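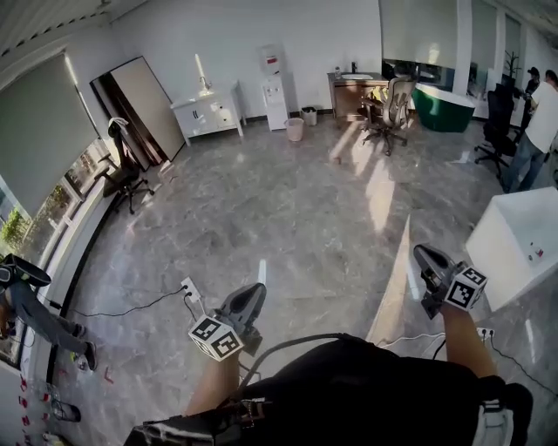

20 Sep 2023

"Bug fixes and performance improvements." Fourth time this month from Clavoteck, same five words. Installed it anyway. Next morning my export folder had moved and the keyboard shortcut I use all day did something else.

So a short rant about release notes. They've gotten terrible and we let it happen.

I pay for Grelia. I pay for Flodach too, 10 bucks a month, and I'd guess I use a third of it. Fine. What I want in return is one plain list before I hit Update. What changed, what's gone, what do I need to redo. Flodach used to do this well. Version 23 had notes so long I printed them. Now it's a pop-up with confetti and a button that says Got it. Got what?

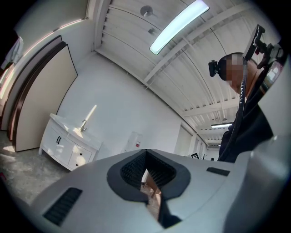
The excuses don't hold up

I know the arguments. Users dont read them. Maybe most don't, but the ones who do are the ones who get the phone call when everybody else's stuff breaks. Write them for us.

Or — we ship too often to document everything. Then ship less. Or have whoever makes the change write one sentence about it. One. It takes 60 seconds and saves a forum thread with over 2,000 posts of people guessing.

Security is the only one I'll half accept. Sure, keep the details back until folks are patched. Still tell me it's a security fix! I'd install it faster. 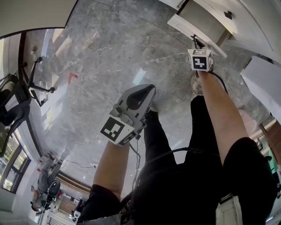 What I'm really after is being able to trace a problem back. Something breaks Tuesday, I go look at what changed and when. Should be easy. A cable is easy: the thin black one in the photo leaves the base of the gripper and loops over the trousers, and your eye just goes along with it. Software gives you no cable. All you've got is the notes, and the notes say improvements.

Ferraro gets this right, by the way. Ugly little text file, newest on top, goes back years. They even list the stuff they broke by accident and had to put back. I've never been mad at a Ferraro update for more then an hour.

Anyway. Auto-update is off on everything here until the notes come back. Yes I know the risks. I check by hand on Wednesdays, with coffee, and if the notes are blank it waits another week.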